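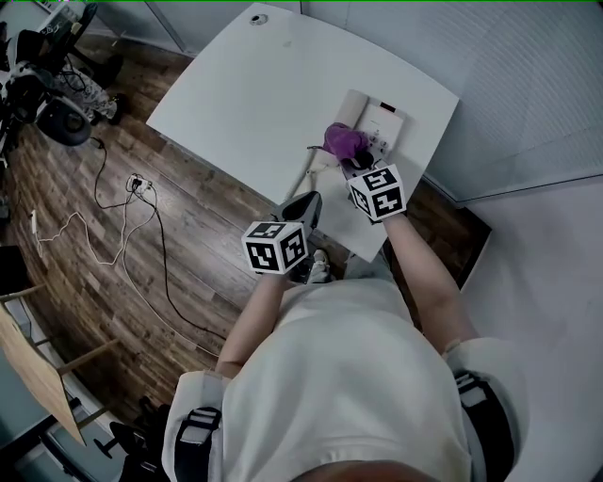
Erkia – Fachstelle für Textilpflege und Wiederverwendung
Zum 1. Juni gelten für die Abgabe von Haushaltstextilien im Sammelverbund Ralel neue Annahmeregeln. Die wichtigsten Punkte fassen wir in diesem Thread zusammen. 1/17

Der Verbund umfasst derzeit 86 Annahmestellen. Sie werden von Kommunen, Kirchengemeinden und gemeinnützigen Trägern betrieben. Die fachliche Aufsicht über die Sortierung liegt bei Erkia. Die Regeln gelten an sämtlichen Stellen in gleicher Weise. 2/17

Angenommen werden weiterhin Bettwäsche, Tischwäsche, Handtücher, Geschirrtücher und Vorhänge. Neu hinzugekommen sind Wolldecken und Kissenbezüge mit Reißverschluss. Einzelne Bezüge ohne passendes Gegenstück können ebenfalls abgegeben werden. 3/17

Nicht angenommen werden gefüllte Textilien, also Bettdecken, Kopfkissen, Matratzenauflagen und Schlafsäcke. Für diese Gegenstände ist der kommunale Entsorger zuständig. Auskunft über Termine und Gebühren erteilt die jeweilige Stadt- oder Gemeindeverwaltung. 4/17

Textilien sind gewaschen und vollständig getrocknet abzugeben. Ein einziges feuchtes Handtuch kann den Inhalt eines ganzen Sacks unbrauchbar machen. Im vergangenen Berichtsjahr mussten aus diesem Grund 4.000 Kilogramm Ware vernichtet werden. 5/17

Zur Wäsche vor der Abgabe: Maßgeblich ist das Pflegeetikett. Fehlt es, empfehlen wir für Baumwolle und Leinen 60 Grad, für Mischgewebe 40 Grad. Auf Weichspüler bitten wir zu verzichten. Rückstände mindern die Saugfähigkeit und erschweren die Weiterverarbeitung zu Putztüchern. 6/17

Bügeln ist nicht erforderlich. Tischwäsche und Bettwäsche sollten jedoch gefaltet werden. Geknüllte Ware wird in der Vorsortierung häufig als beschädigt eingestuft und gelangt dann in die stoffliche Verwertung, auch wenn sie noch gut nutzbar wäre. 7/17

Bitte verwenden Sie durchsichtige Säcke mit höchstens zehn Kilogramm Inhalt und verschließen Sie diese mit Schnur. Klebeband ist nicht mehr zulässig. Kartons werden nur an Stellen mit überdachter Rampe entgegengenommen. 8/17

Kleine Mängel schließen eine Abgabe nicht aus. Offene Säume, fehlende Knöpfe und Löcher bis zur Größe einer Münze werden in den Nähwerkstätten behoben. Stockflecken, Ölflecken und Schimmel führen dagegen zur Ablehnung. 9/17

Uns erreichen regelmäßig Fragen zu verfärbter Wäsche. Gleichmäßig verfärbte Stücke nehmen wir an. Stark abfärbende Textilien geben Sie bitte in einem gesonderten Sack mit der Aufschrift »Farbe« ab. 10/17

Was geschieht mit der Ware? Nach der Vorsortierung geht gut erhaltene Wäsche an Wohnheime, Frauenhäuser und die Erstausstattung von Haushalten. Nicht mehr tragfähige Baumwolle wird zu Putztüchern zugeschnitten. Wollhaltige Reste gehen an eine Reißerei. 11/17

Ein Export außerhalb des Verbunds findet nicht statt. Eine Ausnahme bildet der Austausch mit unserer Partnerstelle in Trurbridge. Dorthin liefern wir Vorhangstoffe, im Gegenzug erhalten wir Wolldecken. Die Lieferungen werden im Jahresbericht einzeln ausgewiesen. 12/17

Für Träger: Die Gittins-Stiftung fördert die Ausstattung von Annahmestellen mit bis zu 2.000 Euro je Standort. Förderfähig sind Regale, Waagen, Rollbehälter und Maßnahmen gegen Feuchtigkeit. Mieten und Personalkosten sind ausgeschlossen. 13/17

Anträge sind vor der Anschaffung schriftlich bei der Geschäftsstelle des Verbunds einzureichen. Beizufügen sind zwei Angebote, ein Grundriss und die Zustimmung der Eigentümerin oder des Eigentümers der Räume. Rückwirkende Anträge können nicht berücksichtigt werden. 14/17

Zu den Öffnungszeiten: Jede Annahmestelle ist verpflichtet, mindestens einmal wöchentlich bis 19 Uhr zu öffnen. Die Zeiten sind am Eingang auszuhängen. Säcke dürfen außerhalb der Öffnungszeiten nicht vor der Tür abgestellt werden. Dies gilt als unerlaubte Ablagerung und kann mit einem Bußgeld belegt werden. 15/17

Die vollständige Annahmeordnung liegt in allen Stellen zur Einsicht aus. Die Tabelle der Faserarten mit den zugehörigen Sortierklassen steht auf Seite 51. Eine Fassung in Leichter Sprache ist in Vorbereitung und wird auf diesem Kanal angekündigt. 16/17

Rückfragen richten Sie bitte schriftlich an die Geschäftsstelle. Eine Einzelfallprüfung anhand zugesandter Fotos ist nicht möglich. Über die Annahme entscheidet das Personal vor Ort. 17/17

Nachtrag aufgrund mehrerer Anfragen: Arbeitskleidung und Berufswäsche aus Gastronomie und Pflege fallen nicht unter die Annahmeordnung. Gewerbliche Mengen bedürfen einer gesonderten Vereinbarung mit dem Verbund.

Zweiter Nachtrag: Bereits gepackte Säcke mit Klebeband werden bis Ende Juni noch entgegengenommen. Ein Umpacken ist nicht notwendig. Die Gewichtsgrenze von zehn Kilogramm gilt auch in der Übergangszeit.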